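An Afternoon at the Terkidley Laundry Open Day

I have paid to enter castles with less to see than the Terkidley Laundry, and the laundry was free. It opens to the public once a year, in November, when the hotels along the lake are between seasons and the big machines have time for visitors. You park behind the boiler house, follow paper arrows to a side door, and someone gives you a sticker with your first name on it. Mine was misspelled. I wore it all day.

The invitation said to arrive at 1:30 and wear closed shoes. I arrived at 1:15 in closed shoes and joined a line of people who clearly did this sort of thing often. The couple ahead of me had been to a salt mine, a cannery and two sewage works since spring. They rated the sewage works very highly. I asked what the second one had that the first one lacked, and regretted it for the length of the line.

The sorting hall

Our guide was Gergely Balogh, who has been at Terkidley long enough to refer to the building before this one as "the new place." He has a carrying voice and no microphone, and he began in the sorting hall, where everything comes in through a chute in canvas sacks.

Sorting is the part of the laundry business that people leave out when they imagine it. I had pictured steam and crisp folding. What you get first is a long belt and a smell somewhere between a swimming pool and a wedding reception. Sheets go one way, towels another, table linen a third, and then there is a bin for things that were never supposed to arrive. Gergely tipped it out for us: a paperback, a television remote, a child's swim goggles, one very good leather glove. Owners rarely call. The remote, he said, had been back twice.

A woman in our group asked about red wine. Gergely took a breath that suggested he is asked about red wine at parties. His answer went through cold water, enzymes, temperature and human nature, and ended with the advice to drink white.

The tunnel

The main attraction is the tunnel washer, a Traler, bought secondhand and put in through a hole in the roof. It does not look like a washing machine. It looks like a submarine that has been told to wait indoors. Linen goes in dirty at one end and moves along from compartment to compartment while the water travels the other way, so the cleanest water always meets the cleanest sheets. I found this so sensible that I was annoyed at my own washer for the rest of the week.

At the far end a press squeezes each load into a flat round cake. The cakes drop onto a conveyor with a thud you feel in your knees. Children loved it. So did I, and I stayed for 33 cakes, by the count of the boy next to me, who was keeping score out loud and had strong opinions about which ones were the best.

The ironer comes next, and it is hot enough there that the tour thins out. Two people feed sheets in by the corners at a pace I could not keep up for a minute. There is a rhythm to it, and a radio, and the radio was losing.

The home corner

Past the ironers, a side room had been given over to the home laundry exhibit, on the theory that visitors would want something to take back with them besides a sticker. A leaflet called "Sort Like Terkidley" was free if you asked and free if you did not. It recommends washing reds apart from whites, a piece of advice I have known since childhood and followed on perhaps four occasions.
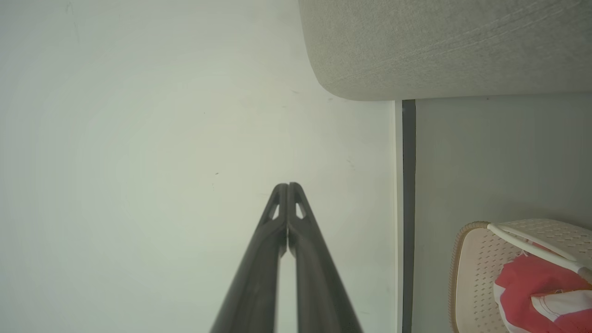 The gift shop

Of course there is a gift shop. It is a folding table by the canteen door, and it sells retired hotel linen by the bundle. Pillowcases, bath mats, napkins with the ghost of a monogram. I bought six napkins that say Bakalis in thread so faded you have to want to see it. The Bakalis closed before I ever had the money to stay there, so this is as near as I will get to dinner.

There was also soap. The soap is called Atau, comes in a block the size of a house brick, and is sold with a warning not to use it on your face. The man in front of me asked why anyone would. The woman at the cash box looked at him for a while and said people had.

The canteen

Coffee was included. So was a slice of poppy seed cake, handed out by the night shift, who had come in on their own time and seemed to be having a better day than anyone. I sat across from the sewage works couple, who were comparing notes. They gave the tunnel full marks and took a little off for signage. I thought that was harsh. The arrows had been perfectly good arrows, apart from the one that led to a broom closet, and several of us had a nice chat in there.

If you go

Come early, before the line reaches the boiler house. Dress for summer under your coat, whatever the lake is doing. The tour has one flight of stairs, metal and steep, with an elevator if you ask at the side door. Earplugs are in a jar by the tunnel. Small change helps at the linen table, where nobody could break a large bill by three o'clock.

The last tour leaves at 4:00 and gets the end of the cake. Napkins wash well at hot, though mine came out of my own machine looking like they had been slept in, and I don't own an iron.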